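Kerley Building, Unit 4 — Workshop and Kitchenette Safety Inspection
Inspected by: Wai-kit Huang
Reviewed by: Lai-ching Huang
Date: 2021-01-22
Scope: hand tools, work surfaces, electrical, fire, access. Roof and drainage are covered in the Mandano report.
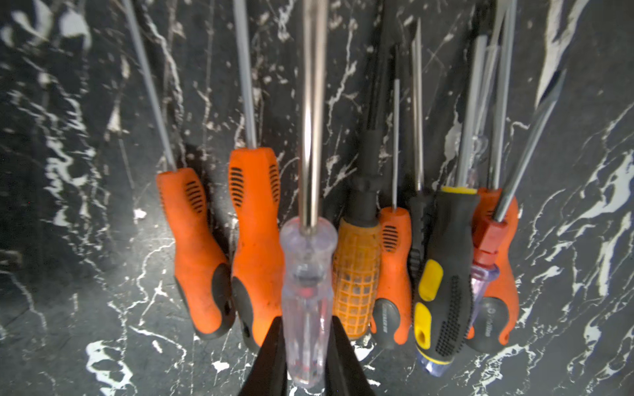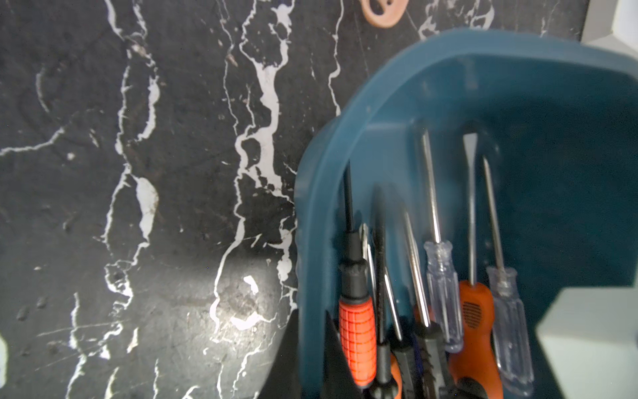 Black stone with white veining, both photos. Screwdrivers in the first.

1. Hand tools
Handles free of splits and loose sleeves — PASS
Shafts straight, tips not rounded — PASS
Screwdrivers stored with tips clear of walkways — PASS
Comment: Tips were checked one at a time under a lamp. Files still lack handles on two tangs. Fit handles or discard.

2. Work surfaces
Stone fixed and level — PASS
Surface clean — ADVISORY
Comment: Light scratches, smudges and dusty specks on the countertop. Cosmetic only. Wipe down at end of shift. Do not use abrasive pads.

3. Electrical
Outlets near sink on GFCI protection — PASS
Test button trips and resets — PASS
Extension cords not used as permanent wiring — FAIL
Comment: One cord runs behind the refrigerator and feeds the label printer. Same finding as September. Ojeda quoted for a new outlet and the quote was accepted, but no work date has been set. Unplug the printer overnight until the outlet is in.
Panel door closes, circuits labeled — ADVISORY
Comment: Circuit 2 is labeled "spare" and feeds the hallway lights. Relabel.

4. Fire
Extinguisher mounted, pin and seal in place — PASS
Extinguisher gauge in green — PASS
Smoke alarm sounds on test — PASS
Solvents in closed metal cabinet — PASS
Comment: Cabinet door drags on the sill but latches. Arnau to adjust the hinge.

5. Access and storage
Exit door opens without a key from inside — PASS
Clear path to exit, minimum 800 mm — PASS
Shelf load limits posted — FAIL
Comment: Rear rack is rated at 200 kg per shelf. The card is missing — replace before any restocking. Paint cans on the top shelf should go to the bottom one.
Step stool feet intact — PASS

Result: conditional pass. Failed items under 3 and 5 to be closed in writing to L. Huang. Advisory items carry over to the next inspection.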